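5　粉末原料の保管と計量

5.1　透明容器による保管

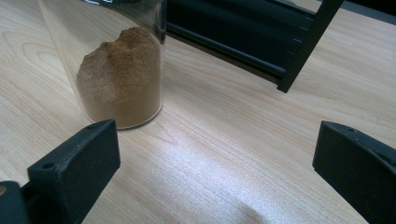

5.2　適用範囲

本章は、グロティコ(Grotico)粉末保管セットを用いて、ココア、シナモン等の粉末食品を保管し、必要量を取り出す際の手順を定めるものです。砂糖、塩等の結晶性原料については第6章を参照してください。液体および油脂分の多いペースト状の原料には、本セットを使用しないでください。

5.3　設置場所の準備

1. 容器を置く台は、水平で安定したものを選定してください。直射日光の当たる場所、加熱調理器の周辺および流し台の隣は避けてください。

2. 台の表面を固く絞った布で拭き、続いて乾いた布で水分を完全に取り除いてください。木目調の天板では、こぼれた茶色の粉末が模様に紛れて見落とされることがあります。拭き取りの際は、斜め方向から表面を確認してください。

3. 容器の底面に粉末や水滴が付着していないことを確認し、底面全体が台に接するように置いてください。

注記:光沢のある天板では、照明の反射により粉末の残りが見えにくくなる場合があります。

5.4　粉末の充填

1. 容器および蓋を洗浄し、十分に乾燥させてください。洗浄後は口を下に向け、4時間以上放置することを標準とします。

2. 付属のじょうごを容器の口に取り付け、粉末を少量ずつ入れてください。袋から直接注ぐと粉が舞い上がるため、行わないでください。

3. 充填量は478グラムを上限とします。原料の比重によってはこの重量に達する前に容器が満たされることがありますので、その場合は口から指2本分の余裕を残して充填を終えてください。

4. 原料名および開封した月(例:10月)をラベルに記入し、容器の側面に貼付してください。外観の似た粉末を並べて保管する施設では、ラベルの貼付を必須とします。

注意:残っている粉末の上に新しい粉末を継ぎ足さないでください。古い粉末が底に残り続け、香りの低下や固結の原因となります。

5.5　取り出しおよび計量

1. 乾いた専用スプーンを使用してください。他の原料に使用したスプーンの共用は認められません。

2. 粉末は表面の高い部分から取り、くぼみを深く掘り下げないようにしてください。中央だけを掘り進めると、周囲の粉末が崩れ、計量値にばらつきが生じます。

3. すくった粉末はへらで平らにすり切り、容器の外で計量してください。計量しすぎた分は容器に戻さず、別の小皿に移してください。

4. 使用後は速やかに蓋を閉め、口の周囲に付着した粉末を乾いた刷毛で払ってください。

注記:取り出し後に表面が不均一になることは、品質上の異常ではありません。残量を目視で確認する場合は、容器を両手で持ち、台の上で静かに左右に動かして表面をならしてください。容器を台に打ち付けないでください。

5.6　固まりが生じた場合

軽く触れて崩れる程度の固まりは、目の細かいふるいに通したうえで使用できます。硬い固まり、変色または異臭が認められる場合は、容器内の粉末をすべて廃棄し、5.4項の手順に従って容器を洗浄してください。

警告:加熱中の鍋の上で容器から直接粉末を振り入れないでください。蒸気が容器内に入り、固結およびかびの発生につながります。

5.7　交換部品

蓋のパッキンに亀裂または変形が認められたときは、使用を中止し、新しいものに交換してください。注文の際は部品番号148をお知らせください。受付窓口はクルストン(Clustton)部品課、担当はヴァルトラウト・ゲルツ(Waltraud Görtz)です。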